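Wostgate Robotics Club: questions we keep getting

Put together fast, between builds. If something's wrong or missing, tell Ourania Ververidis and she'll fix it when she gets to it. Last updated in August, mostly.

## Joining

**Who can join?**

Any student at Wostgate, any year. No tryouts. You don't need to have built anything before. Being able to sit still while a program fails is more use to us than a trophy.

**Do I need to know how to code?**

Nope. You'll pick some up. First few weeks are driving the arm by hand and labeling runs, no code at all. After that you choose, code side or hardware side. Plenty of people go back and forth.

**When do you meet?**

Friday, right after last bell, till 6:30. Doors stay open later before the Plullberg meet. Extra sessions go on the whiteboard and in the group chat. The whiteboard wins if they disagree.

**Where?**

Room 38, end of the shop hallway. If the door's shut, knock loud, the fans are on.

**What does it cost?**

$10 for the year. Covers tape, finger pads, snacks sometimes. If that's a problem just say so, privately is fine, and it goes away.

**Can I come late because of practice / band / work?**

Yes. Sign in when you get there. Don't walk behind the driver while a run is going, wait by the door till you hear "clear".

## The project

**What are you building this year?**

Not a battle bot. Sorry. It's a tabletop arm that handles regular stuff: packets, cloth, trays, pens. The Plullberg meet has a household handling event and that's what we're entering. Our arm is called Ninon. It was named before any of us got here and the name stuck.

**Why household stuff? Sounds easy.**

Try it. A wood block is the same shape every time. A packet slides, or it bends, or the seal catches on a finger and the whole thing spins sideways. Thin and flat is the worst. The fingers have to get down almost to the mat without pushing into it, and then close on something that's barely taller than the mat is.

**How do you pick up a flat packet then?**

Line up with the short end. Both fingers, open just a bit, tips close to the edge, wrist straight. Then stop. Look. Most of the bad grabs we log come from skipping the stop. Once you're square to the packet you go forward slow and close at half speed.
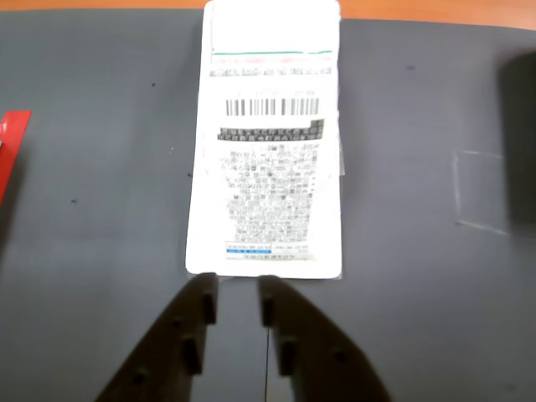

Gallegos says half speed is still too fast on anything slippery, and that new drivers ought to learn it at quarter speed and work up from there. OK, fair. We're changing the driver sheet. Quarter speed for your first two sessions, half after that if the person on the log signs you off.

**What if the packet has writing or a barcode on it? Does the arm read it?**

No. Print doesn't matter to the arm as far as we're concerned, we're not scanning anything. We do like having busy labels in the mix next to plain ones though, so the vision side doesn't get lazy and learn that "object = blank white thing."

**Can I bring in stuff for it to pick up?**

Please do! We always run short. Rules:

- light, nothing heavier than a full soda can
- nothing sharp, nothing glass
- sealed if there's something inside
- no food that's been opened. Ants. Never again
- put your name on the bottom if you want it back

Drop it in the bin by the sink. Don't put it straight on the mat, whoever's driving has a layout going.

**What's the deal with the mat?**

It's gray so light objects show up against it and it doesn't shine much. Keep it flat. Don't lean on it, don't write on it, don't eat over it. Wipe it down before the first run. Specks are fine, crumbs are not.

## Cloth

**Why does everyone complain about the cloth task?**

Because it's got no shape. You grab a corner and now it's a different object. You let go and its another one. Every start position is new, and the part you want is usually under the part you don't want.

**How do you practice it?**

White cloth first, on the gray mat. Folds are hard enough to see even then, under bright light they kind of wash out and you're guessing where the edge is. Patterned cloth comes later in the season.

Steps, short version:

1. Cloth down, somebody else drops it, not the driver.
2. Pick your grab point and say it out loud before you move.
3. Close on it. Check there's fabric between the fingers and not just beside them.
4. Move slow. Cloth swings, and it keeps swinging after the arm stops.
5. Set it down, open, back off straight.

If step 3 is a miss, log it as a miss and go again. Don't nudge the cloth with your hand to help. We can tell from the video and the run gets thrown out.

**How much cloth do you grab?**

More than you think. A tiny pinch slips out. But a huge handful bunches up and then it won't lie flat after. A couple finger widths is decent. The hanging part is where people panic, the cloth fills up the middle of the view and you can't see what's right behind it. Keep going slow, trust your last good look at the table. 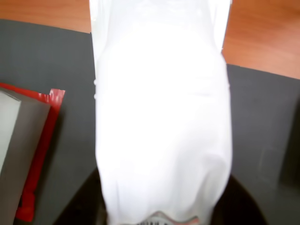

Could we get a second screen with a side view, asked Ourania, since drivers lose the table every time the fabric comes up? It's on the wish list. A spare monitor would do it, any size. If your family has one in a closet, we'll come get it.

**Can it fold a shirt yet?**

No. Half a fold on a good day. The second fold is where it falls apart, the first one slides back open before we get there.

## Runs and the log

**What counts as a run?**

From "go" to "clear". One object, one goal, one driver. If you change the goal halfway it's a new run, hit the button again.

**How many runs do you have?**

1578 logged when we shut down for summer. That includes the failed ones, and we keep them on purpose. The training side needs to see misses too, as long as they're labeled as misses. What messes us up is a miss labeled as good.

**What do I write in the log?**

Object, driver initials, grab point, good or miss, one line on why. "Idk it dropped" isn't a reason. "Closed early, only had the corner" is.

**Why two people per run?**

One drives, one logs and watches the stop button. You can't do both. Switch every 20 minutes or when you're tired, whichever's first. Tired drivers make weird data.

**Can I do runs by myself if I finish my homework early?**

No. Two people, always. You can sort objects, clean pads or label old runs on your own.

## Safety

**Is the arm dangerous?**

It's small, it's not a toy. Hair tied back, sleeves up, no lanyards. Hands off the mat when the light's green. If you need to reach in, say "hands in" and wait for the logger to say "stopped". Yes, every time, even when it's obviously stopped.

**What if something goes wrong?**

Red button. Hit it first, explain later. You'll never get in trouble for hitting the button.

**A finger pad came off. What do I do?**

Stop, find the pad, tell the logger. Don't glue it yourself, the last glue job took a whole session to scrape off. Spares are in the drawer marked PADS. Write it in the log because grip changes with new pads.

## The Plullberg meet

**Does everybody go?**

Everybody who's signed up by the form deadline and has their permission slip in. Drivers get picked the week before, from the log. Not by seniority.

**What are the events?**

Packet pick, tray sort, cloth move, and a surprise object they hand you at the table. We're OK at the first two. Cloth is cloth.

**Do we bring our own mat?**

Yes, and our own lights if there's room on the bus. Last time we used theirs and spent the whole warmup redoing the camera settings.

**Can parents watch?**

Yep. There's seating. Please no flash, it throws off the vision side for everybody.

**What should I bring?**

Lunch, charger, club shirt, water bottle with a lid. A lid!! The slip has to be in before the day, they won't take them on the bus.

**I asked something and its not on here.**

Write it on the sheet taped inside the door of room 38. We add new ones when the sheet gets full.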